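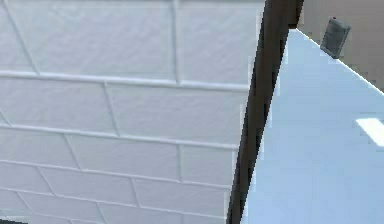

Could we please make the light over the bench look the same as the light in the shop window, one of our first customers asked, and did it really need to hum like that? Fair questions, both of them. We didn't have a good answer to either, and trying to find one is more or less how Plurnent got started.

About Plurnent

Hi! We're a small lighting workshop. We build LED drivers, dimming modules and the odd complete under-shelf fitting, and we sell them to electricians, joiners, shopfitters and a growing bunch of people who just want their lights to dim properly (you're very welcome here, by the way, you don't need a trade account).

I started the business in the back half of a rented unit behind a tyre place, with a secondhand oscilloscope and a soldering station that took ages to warm up. I'd spent years installing other people's gear and getting called back to it. Flicker at low levels, a pop when you switched on, one end of a run a different colour from the other. Most of those callbacks came down to the driver and not the LEDs at all, and after enough of them I figured I'd have a go at building my own.

The first board was awful. It worked, but it got far too warm and I'd put the terminals so close together that you needed fingers like a five-year-old's to wire it. The second one was better. The fourth one we sold, and there are still a few of those going in a bakery that opens at 4 am and has never once turned them off before closing.

What we make

The Pestton is our everyday driver and still the thing we sell most of. It's constant current, it runs cool in a closed cavity, and it has big, proper screw terminals with room to get a driver onto them (I learned that one the hard way, see above). It comes with a printed wiring card in the box. We tried leaving the card out for a while and putting everything on the website instead, and electricians told us very clearly what they thought of that, standing in a roof space with no signal. The card came back.

The Grosutell is the dimming module. It sits between your wall control and the driver and smooths out the bottom end of the range, where cheap gear tends to jump or drop out altogether. This is my favourite product and I can bore you about it for hours! It took us 686 days from the first sketch to the first one we were happy to put in a box, and a fair bit of that was spent in a dark room turning a knob very slowly. There's a little trim screw on the side so you can set where the lowest level sits. Please do use it. We get a lot of emails that are solved by that screw.

Then there's the Šťastný, our slim fitting for shelves, niches and the underside of cupboards. It has an aluminium body and a frosted cover, and we cut it to length here, so you're not stuck joining two stock sizes with a dark gap in the middle. The longest single piece we can do is 3000 mm. Past that it's a join whatever we do, though we'll pair the lengths from the same LED reel so the colour matches. People do ask about the name. It's Czech, it means happy or lucky, and yes, it's a pain to type. The search box on our site will find it without the accents.

How we work

Everything is assembled in our own workshop. The bare boards come in from outside, as do the LEDs and the metalwork, and we do the rest at the benches. Each driver gets run at full load before it's packed, and we write the result against its serial number. If you ring up with a problem, that number is the first thing I'll ask you for, so it helps to have it handy. It's on the silver label on the underside, and again on the box.

We keep our range small on purpose. We used to have a catalogue that went on forever, with 1269 separate part numbers in it, and half of those were the same driver in a slightly different case. Ordering was a nightmare for everyone, me included. We cut it down to 568 and I'd happily lose a few more. If something you used to buy has vanished, send us the old number and we'll tell you which current one does the same job.

Repairs are a big part of what we do. If one of our units dies, send it back and we'll open it up and have a proper look, whether or not it's still under warranty. Often it's a single component and the whole thing is back on the courier within the week. Sometimes it's water, and then there isn't much we can do for you except point at the green bits.

Things people ask us

Will it work with the dimmer I've already got? Probably, but tell us the make and model before you order. We keep a list of the ones we've tried on the bench and we'll give you a straight yes or no, or a "we haven't tested that one, want to lend it to us?"

Do we do custom colours? For white light, yes, within reason. Warm, neutral and cool are kept on the shelf and the in-between ones take a bit longer. We don't do colour-changing gear. Other people do it well and we'd only be dabbling.

Can you visit? Sure, we love it! Drop us a line first so somebody has the kettle on and the bench is clear. The test room has every fitting we make wired up on one wall, each with its own dimmer, and you can fiddle with them for as long as you like. Samples can go home with you on loan, and we do that a lot for kitchens and bathrooms, where the surfaces make such a difference to how the light looks.

We close for a stocktake in November, usually for a few days, and orders placed then go out as soon as we've finished counting. The phone's still on if you're stuck on a job.

Get in touch through the contact form, or ring the workshop any time after 8 am. If it goes to the machine we're probably in the dark room, so leave a number and we'll call you back.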